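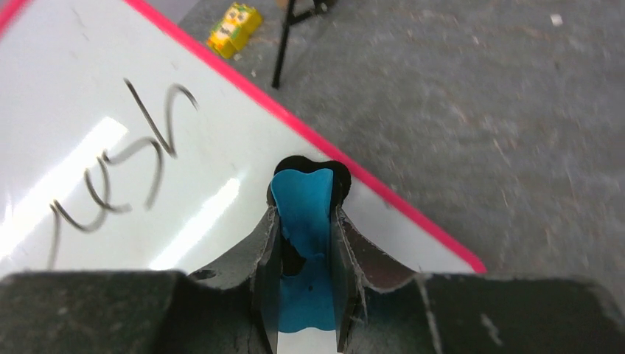 Last changed: April, 9:15 a.m.

How to Speak Up About a Road Project in Your Part of Town

When the county put off the widening of Drellness Road, a good many of us found out from the orange signs (or from the lack of them!). I have been going to road hearings for years now, and I'm always glad to see a new face, so I've put down how I get ready for one. It's easier than it looks, and the people at the front table are usually very nice about it.

1. Find the project number

Every job on the county's road list has a number, and the clerk can look up everything by it. The Drellness Road widening is 1566. Write yours at the top of a sheet of paper and say it whenever you call, otherwise you may end up hearing all about a culvert in Jaltitz, as I once did for most of a lunch hour.

2. Read the map before the money

Look for the two ends of the work. Ours starts at the Rosales Street light and runs almost 700 feet past the old feed store, and until I saw it drawn out I had been picturing something far longer. Then look at the year beside each phase. A project that has been pushed back will generally still be on the list, just further down, with a later year for the building work and perhaps the same year for the design.

3. Drive it, and then walk it

Go at the hour that bothers you. For me that's 7:30 in the morning, when the left turn lane backs up past the church driveway. Note where the sidewalk stops and where the buses pull over. Take a friend along if you can, and please stay well off the shoulder.

4. Write out what you want to say

I aim for 175 words, which I can read comfortably with a breath here and there. Start with your name and street, give the project number, and ask for one thing. Eduardo Layug, my neighbor across the way, asked for a longer turn lane and sat down again, and I thought it was the best comment of the evening.
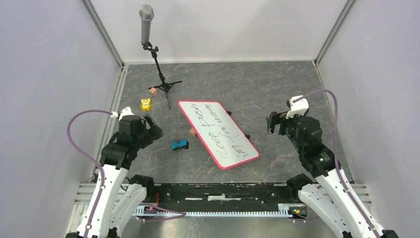

Your turn to speak will come from the sign-in sheet, so put your name down when you arrive, even if you're still making up your mind. Have your paper unfolded before you get up. A big microphone like the silver-gray one in the picture can make a person want to lean back, but do talk toward the rounded mesh top, keep your chin up off your notes, and take it slower than feels natural. If your voice shakes a little, never mind, mine still does.

5. Send it in writing too

Hand a copy to the clerk or mail it the next morning, with the project number in the subject line. Ask to be put on the notice list while you're at it. Hamari Engineering, who are drawing up our plans, also keep a comment box on their project page, and I drop the same letter in there for good measure.

Then mark down the next hearing and bring somebody with you.

Related pages
How to report a pothole or a missing sign
Reading a detour map
Who looks after which road?
Asking for a crosswalk near a school

Neighbors > Roads and Traffic > How-To Pages

Contact us | Copyright Drellness Road Neighbors | Back to top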